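Flungate practice rooms: read me first

Hello, and thanks for picking this up. I look after the simulated rooms we use at Flungate, and this is the readme that goes in the folder with them. It's longer than it should be. If you only want to get something running, skip to the part about running it and come back when something annoys you.

What's in the folder

You get 600 recorded episodes of a single arm moving mixed objects on a tabletop, plus the rooms they were recorded in and the settings to play them back. Everything is rendered, so there's no real camera footage anywhere. The rooms are dressed like somebody's house, with doors, framed pictures and a proper floor, and the things on the tables are a jumble on purpose.

That jumble is our job, you see. Flungate is a returns and lost property depot. Parcels that can't be delivered, things left on coaches, boxes that split open in a van: it all comes to us and gets sorted by hand on long benches. I did that for years before I moved upstairs, and in one hour you could have a single glove, a garden gnome, half a chess set and a very expensive lens. Most pick and place data I've seen is tidy cubes and tins. Lovely, but no use to us at all!

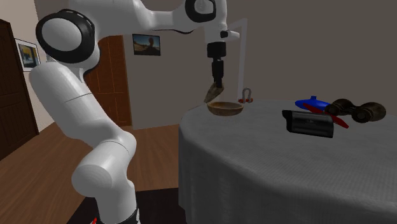
The idea was never to clear the benches of people, although I know that's what everyone thought when the word got round (I thought it too, and I was the one asking for it). What the arm is meant to do is the first lift: get a thing off the table and into a bowl or tray, so that a person can decide what it is, who it might belong to and whether it's safe. The deciding is the skilled bit. The lifting is the bit that did my shoulder in.

What's changed on the benches

Two arms went live on the late shift in December, and I've tried to write down what people told me while it was fresh.

Albertina Henriques has been on the benches longest and was dead against it. Her main complaint now is pace. When you lift everything yourself you get a small breather between items, a second or two when your hands are busy and your head isn't. With the trays coming to you already filled, it's one decision after another and you go home with a different sort of tired. We've brought in a longer break at 3 because of that, and I'd ask anyone copying our setup to plan for it from the start.

Zulmira Sequeira trained as one of our minders, meaning she clears faults and marks up the bad grasps. It's a better paid grade, which took a fair bit of arguing. She likes it, mostly, but she misses the chat, as the minder's desk faces away from everybody. We're moving it. The new starters also learn less about objects if they never handle the odd ones, so they still do their first 12 shifts entirely by hand.

Nobody has lost their post so far. I can't promise what head office will do in future and I won't pretend to in a readme.

Running it

Unpack the folder somewhere with plenty of space and open the rooms in Koster, which is the simulator we use. Version 2 only, please. The old one loads the rooms but the cloths go through the tables and you'll spend an afternoon blaming yourself, as I did.

Each episode has its own folder with the images, the joint positions and a notes file. Read the notes file! It's where the minders write things like "let go too early" or "went for the wrong end", and I've learned more from those than from the scores. Settings for the gripper live in the Barreto file at the top level. If you change the closing speed there it changes for every room, so make a copy first.

Known problems

Shiny things are poor. They look right but they don't slide the way a real shiny thing slides.

Sizes are a bit off here and there. Our modeller worked partly from catalogue pictures, and a few objects came out larger than life. I've fixed the worst.

Nothing in here is wet, sticky, leaking or alive, and at the real depot we get all four. Please don't use this to decide an arm is safe around that sort of parcel.

There are no people in the rooms either, so it tells you nothing about working next to someone.

Using it and sharing it

Free for teaching and research. If you're a firm wanting to use it on your own benches, write to the Fullix desk first, and do talk to the people on the benches before you buy anything. Corrections are welcome through the same desk. Put the episode number in the subject line or I'll never find it.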